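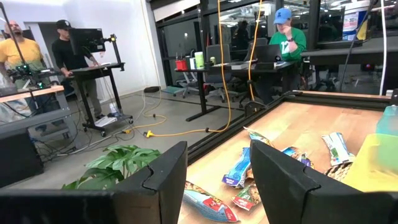
Wrapped snack bars on a shallow tray with a wood-grain bottom.

Support material (3D printing)
By Kevser Türkmen -- updated December

Support material is temporary structure printed beneath the overhanging parts of a model. In filament printing each layer rests on the one before it, and a section that juts out too far will sag or curl while the plastic is still soft. Once the print has cooled, the supports are snapped off, cut away or dissolved.

Types
Breakaway supports are made from the same filament as the part. They are cheap and need only one nozzle, but they leave small scars where they touched the surface. Soluble supports are printed from a second material. PVA dissolves in water and is often paired with PLA, while HIPS is removed with limonene and is used with ABS.

Tree supports grow from a narrow trunk and branch out to meet the model. They generally use less plastic than a straight grid and are common on figurines and other curved shapes.

Settings
The gap between support and part is usually set as a number of layers. A wider gap makes removal easier and leaves a rougher underside. At a layer height of 200 microns, a gap of one layer is a usual starting point. Most slicing programs add supports wherever the overhang passes a chosen angle, often 45 degrees from vertical.

Testport, a calibration model drawn by Apolinar Rosales for the Bisano workshop, has 4 arches of increasing span and is printed without supports to show where a machine begins to fail -- the colour of the filament can affect the result, so the same spool should be used throughout.

See also: Bridging; Raft; Slicer

Shares: 435 | Comments: 4
Contact | © Kevenico | Back to top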